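Humstead town council by-election - who's actually standing?

mudlark_pete
Anyone know what's going on with the by-election? Got one leaflet through the door, no date on it, no party, just "Your Voice for Ronham Road". Polling card says April and that's all I've got. Three names so far that I've heard: Trinh Huỳnh (independent), the chap who stood last time, and someone from the residents' group whose name I've forgotten. Is there a hustings?

Saltbox
Library, 7pm, I think. Sign on the door but it's been up since the last one so don't trust it.

Last time it was 584 to 573. Eleven votes. So anyone saying it makes no difference can have a word with me.

kettlewick
11 votes on a turnout like that is just embarassing. 1000-odd people bothered out of the whole ward. Half my street didnt know there was one.

mudlark_pete
Was that counting spoilt papers?

Saltbox
No. Spoilt were on top. 9 I think, read out at the end. One had a drawing on it.

Orrin_B
Huỳnh came round ours. Decent, listened, wrote things down. Wants the council to drop the Clelteck parking contract when it runs out and go back to paying in coins as well as the app. Didn't promise anything on the buses, said that's county and she'd only be lying if she did. Got my vote for that alone tbh.

kettlewick
"Listened and wrote things down" is the bare minimum. What's she going to DO. Town council can't drop a district contract. It's the district's car park.

Orrin_B
The one behind the bank is the town's. Has been for years. Look at the minutes.

kettlewick
I have looked at the minutes. It's leased. Town owns the ground, district runs it.

Saltbox
You're both half right. Lease is up next year, town decides whether to renew. So it IS a town matter, just not until then. Whoever gets in now will be voting on it.

mudlark_pete
Right that's useful, thanks.
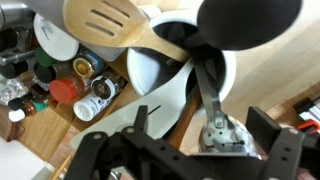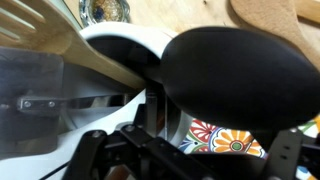

The bit I don't get is why a town council seat needs parties at all. It's allotments, benches, the hall and the Christmas lights. What's the party line on benches?

Fennimore
Because the group with most seats picks the chair of planning, and planning gets a say on the Nørgaard site. That's what this is about, not benches. Whole thing is on a knife edge, if this seat flips the chair changes.

kettlewick
Planning only comments. It doesn't decide. District can ignore it and usualy does.

Fennimore
Ignored it once in my memory. Otherwise they've at least changed the access or knocked a floor off. Ask anyone on Ronham Road about the lorries.

Orrin_B
Huỳnh said she'd want the lorry route settled before a single house goes up. Not against the houses. My daughter's still in our back bedroom so neither am I.

Saltbox
Residents' group are against the lot. Told me so on the doorstep. Fine, but then where do people live.

kettlewick
Somewhere with a doctor's you can get into. That's all they're saying. Not an unreasonable thing to say.

Saltbox
Didn't say it was unreasonable, said it wasn't an answer.

mudlark_pete
Ok so hustings 7pm library, someone ring and check? I'll go if it's on. Will ask about the lease and the lorries.

Fennimore
Rang. It's the hall not the library, library's shut evenings now. 7pm is right. Questions in writing beforehand, box by the door.

kettlewick
Written questions so they can bin the awkward ones. Lovely.

Orrin_B
Or so we don't get forty minutes of dog mess like last time.

Comments (3)

tilda_r: Postal vote people, check your signature matches, mine got sent back last year.

Ronhamite: Is the polling station still the scout hut? Card just says "see over" and there's nothing over.

mudlark_pete: Scout hut yes. Side door, front one sticks.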